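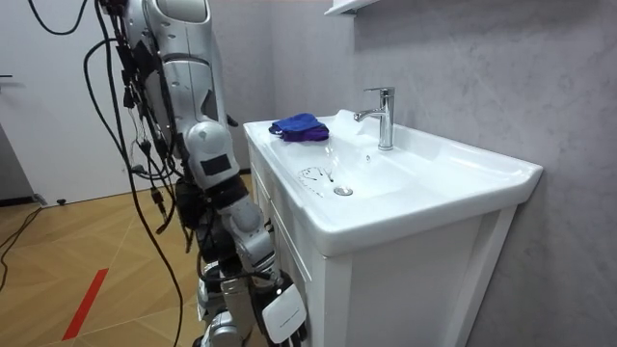

The Trerstead vanity with the faucet running and a blue cloth on the rim.

Trerstead Sink Notes
README, version 3

This folder covers the cleaning of one white ceramic sink, wide rim, chrome faucet, white cabinet below. If you wanted kitchens, see the Grekness folder, which has grease and a much longer README.

Contents
notes/ 22 text files, one per cleaning
marks/ 17 entries on stains, sorted by how annoyed the writer was
cloths.txt which cloth went where, incomplete

What counts as dirty
Dark spots, streaks and anything that has started down the wall of the bowl toward the drain.

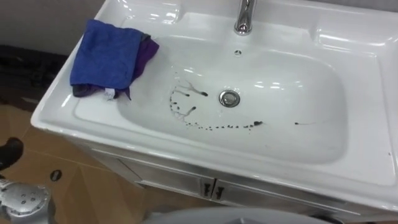

A single streak far from the rest still counts, and gets its own line in marks/. Eight entries were once filed under "probably fine." They have been moved.

Known issues
"Rim" and "ledge" are used for the same thing in the early notes. The Duda spelling list was supposed to fix this and added "lip."
Water spots are logged only when someone felt like it.

Maintainer
Eugeniusz Kwiatkowski, Mindus. Corrections welcome, new words for "rim" less so.

Last edited July 7, 2019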